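Home Contents Chapters Glossary Index Next

Chapter 8: The Writers' Room and the Long Story
By Myrto Spanos
Revised in August

A daily television serial is written faster than almost any other kind of fiction. A novelist may spend a year on one plot. The people who write a daily serial have to deliver a finished script every working day, and they have to do it while earlier scripts are being shot, cut and broadcast. This chapter looks at how that work is divided, who decides what happens to a character, and why so many serials share the same turns of plot.

We will follow one serial through most of the chapter. Mameser ran for 124 episodes and was set in a hill town where two families, the Demitz family and the Ekia family, owned rival bus companies. It was not the longest serial of its time or the most watched. It is useful to us for a simple reason - its head writer, Nadège Ferrand, kept her outlines, including the ones that were thrown out.

8.1 Three kinds of document

Before a line of dialogue is written, a serial exists as a set of planning papers. The names differ from one company to another, but three kinds turn up almost everywhere.

The long outline covers several months of story. For Mameser it was short, only a few pages, and it named the main events without saying how they would come about. "Lina learns who her father is" is a typical entry.

The block outline covers a few weeks. It says which characters are involved in which story and in what order the main scenes fall. Ferrand's blocks covered 36 episodes at the start, but she soon found that too long. Actors fell ill, a location was lost, and the second half of each block had to be redone. Later blocks were much shorter.

The episode breakdown is a list of scenes for a single episode, with one or two sentences for each. Scriptwriters work from this. In most companies they may change how a scene plays but not what it does to the story.

Students often assume that the script is where the story is made. In a daily serial, most of the story has been settled by the time the script is started. Fanni Kiss, who wrote dialogue for Mameser, described her job as "getting people in and out of rooms they were already going to be in."

8.2 Secrets and who holds them

Serials depend on information being shared unevenly. One character knows something, another does not, and the viewer usually knows more than both. A planner has to keep track of this, and mistakes are easy to make. In an early draft, the bus driver Byun scolds his sister over an engagement she has not yet told him about. The error got through two readings and was caught by the script editor, Thu Khúc, on the morning the scene was due to be shot.

After that, Khúc drew up a chart. Down the side she wrote the secrets, and across the top she wrote the characters. Each box held the number of the episode in which that character found out. An empty box meant the character still did not know. The chart also showed the writers something they had not planned for. By the middle of the run, Byun knew nearly everything, and there was very little left that he could be surprised by. He was sent away to the coast for a while - a common remedy, and we return to it in section 8.5.

8.3 The last scene of the day

The final scene of an episode is normally planned first. It has to give viewers a question to carry over to the next day. The question does not need to be large. A study of the Mameser breakdowns by Sang Bạch sorts the endings into arrivals, discoveries, accidents and refusals. Accidents were the rarest, with around 8 in the whole run. Arrivals were the most common, and many of them were nothing more than a door opening and a face.

Bạch also looked at how the next episode began. Very often the answer came quickly and was milder than the viewer had been led to expect. A letter that seemed to end a marriage turned out to be an old one. As you read the breakdowns in the next section, mark the place where each question is answered, and note whether the answer changes anything for the characters involved. 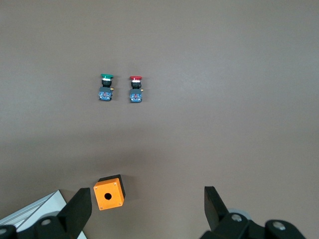

The breakdowns are printed in the order they were written, which differs in places from the order of broadcast. Scenes that were cut before shooting have been left in, and their scene numbers are given in parentheses.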